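Ticket 1407: Greifer schließt nicht vollständig beim Aufnehmen von Stoff
Status: in Bearbeitung
Priorität: hoch
Produkt: Skisari Handgreifer, rechts und links
Gemeldet von: Teresa Ó Briain
Bearbeitet von: Ruth Fairclough
Eröffnet am: 28. April 2021

Fehlerbeschreibung

Guten Tag,

wir nehmen mit zwei Handgreifern Vorführungen auf, bei denen ein Kleidungsstück von einem Korb auf einen Kleiderbügel kommt. Seit dem Update der Software Gumov auf dem Aufnahmerechner haben wir folgendes Problem: Der Greifer hält den Stoff, aber die berechnete Öffnungsweite springt. Im Protokoll steht für wenige Bilder der Wert 62 mm, danach wieder ein Wert nahe null. Die Finger haben sich in dieser Zeit nicht geöffnet, ich habe das bei der Arbeit mit den eigenen Augen kontrolliert.

Der Fehler kommt nur mit weichem Stoff. Mit einem festen Gegenstand, zum Beispiel einem Becher, konnte ich ihn bis jetzt nicht wiederholen. Er tritt meistens dann auf, wenn das Kleidungsstück schon oben beim Bügel ist und der Stoff sich über den orangen Polstern aufwirft.
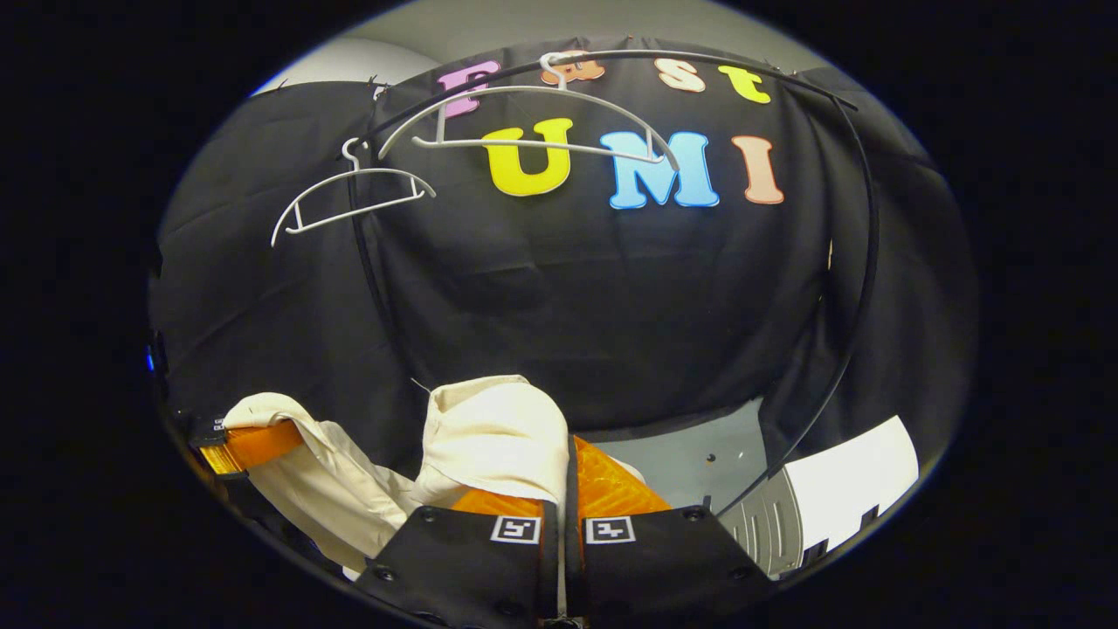 Was ich schon versucht habe

1. Den Rechner und beide Kameras neu gestartet. Keine Änderung.
2. Die Marker auf den Fingern mit einem trockenen Tuch gereinigt. Keine Änderung.
3. Die Kalibrierung der Öffnungsweite neu gemacht, ohne Stoff, mit der Anleitung von Stalent. Die Kalibrierung wird als gültig angezeigt.
4. Die alte Konfigurationsdatei zurückkopiert. Gumov startet damit nicht und meldet den Fehler 400.

Ich bitte um Hilfe, weil der Arm später mit diesen Daten trainiert wird. Beim letzten Versuch auf dem Arm hat er das Hemd mitten in der Bewegung losgelassen und ist danach mit leerem Greifer gegen die Kleiderstange gefahren. Der Not-Halt wurde gedrückt, es gab keine Verletzung. Die Stange hat jetzt einen Kratzer.

Mit freundlichen Grüßen
Teresa Ó Briain

Antwort Support

Guten Tag Frau Ó Briain,

vielen Dank für die genaue Meldung. Bitte fahren Sie den Arm vorerst nicht mit dem Modell, das aus diesen Aufnahmen entstanden ist. Die Aufnahmen selbst können Sie behalten, löschen Sie bitte nichts.

Ich habe Ihr Protokoll gelesen. Der Sprung beginnt in der Episode 1.737 und es ist immer derselbe Ablauf: Einer der beiden Marker wird für kurze Zeit nicht erkannt, und Gumov setzt dann einen Ersatzwert ein. Der Ersatzwert ist die halbe maximale Öffnung. In der früheren Version wurde an dieser Stelle der letzte gültige Wert gehalten. Das erklärt nach meiner Meinung auch, warum der Arm losgelassen hat.

Für die Prüfung brauche ich noch eine Aufnahme vom Anfang der Aufgabe, also mit dem Stoff am Korb, und die Angabe, ob die Marker dort frei sind.

Ruth Fairclough

Rückmeldung der Melderin

Guten Tag Frau Fairclough,

am Korb sind beide Marker frei und der Stoff liegt zwischen den Spitzen. Im Protokoll gibt es in diesem Teil keinen Sprung.

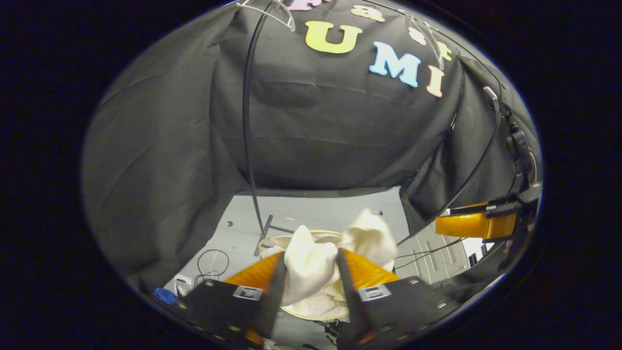 Fothergill, Abteilung Robotik und Greiftechnik, Kundendienst

Guten Tag Frau Ó Briain,

danke, das genügt mir. Bitte gehen Sie jetzt so vor:

1. In Gumov das Menü für die Markererkennung öffnen und den Ersatzwert auf "letzter gültiger Wert" stellen.
2. Die maximale Haltezeit auf 400 ms setzen. Wenn ein Marker länger fehlt, soll die Episode als ungültig markiert werden.
3. Die betroffenen Episoden neu berechnen lassen. Neu aufnehmen müssen Sie sie nicht.
4. Vor dem nächsten Lauf auf dem Arm die Geschwindigkeit reduzieren und eine Person am Not-Halt lassen.

Den Fehler 400 beim Start mit der alten Datei habe ich als eigenen Punkt an die Entwicklung gegeben. Das Format der Datei wurde geändert, und die Meldung ist dafür leider nicht verständlich.

Ruth Fairclough

Rückmeldung der Melderin

Die Schritte 1 bis 3 sind gemacht. Bei den neu berechneten Episoden sehe ich keinen Sprung mehr, zwei sind als ungültig markiert. Den Lauf auf dem Arm kann ich erst machen, wenn die Stange ausgetauscht ist. Bitte lassen Sie das Ticket so lange offen.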